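Sports Broadcasting, Unit 4: Covering a Golf Tournament
Handout, K. Quintanilla
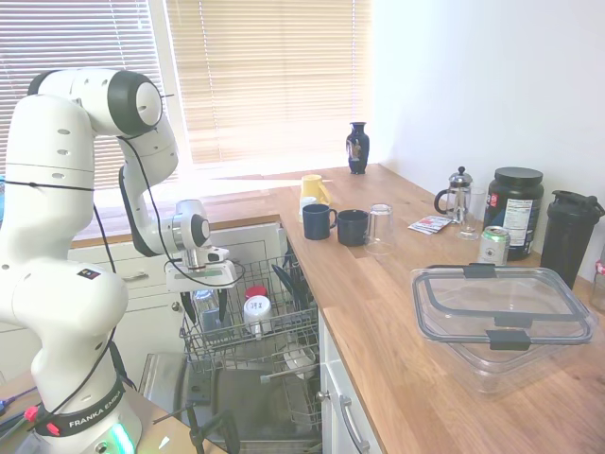

Robot arm over an open dishwasher.

Stroke play: the lowest total over four rounds wins. Give scores against par first, then the total.

The cut: after round two the field is reduced. Check the rules for the event, as they differ.

Tee times: always state the time zone. Players go out in groups of two or three.

Reading: Falletti, chapter 16, and Ellis, chapter 17.

For next class: write a 4-line radio preview of the final round. Bring it to Room 818.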